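Handgreifer: Pflege der Fingerpads und Kabelführung

Filtex_Labor
18. Januar 2026
Wir betreiben zwei handgeführte Greifer als Paar. Nach 40 Betriebsstunden lassen die orangefarbenen Fingerpads merklich an Haftung nach. Wir bitten um Angaben zu Reinigung und Wechselintervall.

Koltis_Technik
Die Pads sind nach jeder Schicht mit einem fusselfreien Tuch und Wasser zu reinigen. Lösungsmittel sind unzulässig. Ein Wechsel erfolgt bei uns nach 316 Stunden.
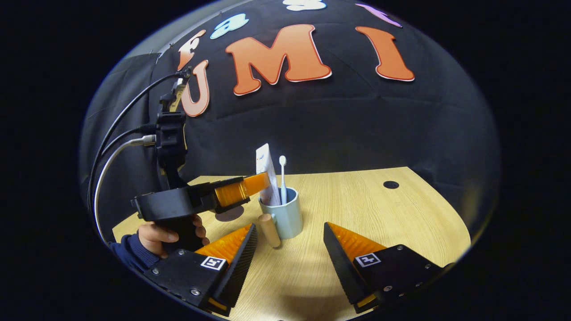
cantero_werkstatt

Einem festen Wechselintervall können wir nicht zustimmen. Maßgeblich ist der Zustand der Rippen auf der Innenseite. Vor jeder Aufnahme prüfen wir zudem die Schrauben an den Fingern und die Sauberkeit der Marker auf der Oberseite. Als Prüfaufbau dienen der Becher mit Zahnbürste und Zahnpastatube sowie der kleine Holzzylinder. Die Kabel des zweiten Greifers führen wir im Bogen nach oben zur Halterung.

Koltis_Technik
Die Sichtprüfung allein halten wir für unzureichend, da Materialermüdung äußerlich nicht immer erkennbar ist. Die Kabelbögen erscheinen uns überdies recht weit.

cantero_werkstatt
Engere Bögen haben bei uns zu 3 Steckerschäden geführt. Es bleibt daher bei dieser Führung.

Filtex_Labor
Wir danken für die Hinweise. Das Intervall wird vorläufig übernommen und im April überprüft. Mit welchem Drehmoment werden die Fingerschrauben angezogen?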